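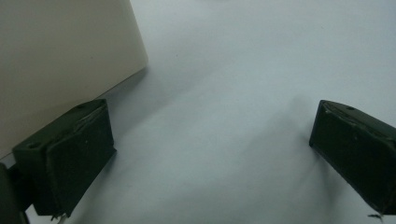

Relatório de projeto: arrumação de uma mesa de trabalho
Mbali Pillay e Szu-yu Pan
Tempo de leitura: 2 min

O projeto estudou como organizar objetos sobre um tampo claro. Separámos as peças em 2 grupos, rígidas e macias, e registámos 46 arrumações.
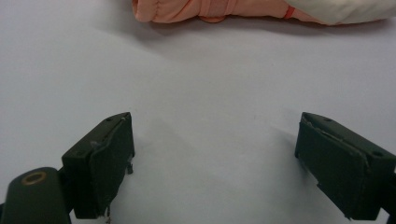 As peças acolchoadas ocuparam mais espaço do que tínhamos previsto em março. Passámos a guardá-las junto à borda. Falta testar caixas com tampa.

Relacionados
Projeto Dudier: etiquetas
Gavetas Titari

© 2018 Oficina Nustdale | Voltar ao topo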